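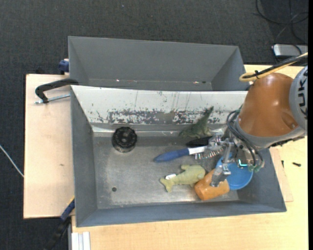
About Clallero

About > Our Company > Who We Are
Home Products Service Contact
September 17, 2019 | By Clallero Staff

Clallero sells replacement parts for home sewing machines. We opened in Zomanbridge 15 years ago as a repair counter and moved to mail order when parts requests outgrew repairs.

Our catalog lists 3775 parts, including belts, bobbin cases, needle plates and foot pedals. Orders received by noon ship the same day. Repairs are still taken at the Motaung Street counter, except in January, when we close for inventory. Dealers can open an account by phone.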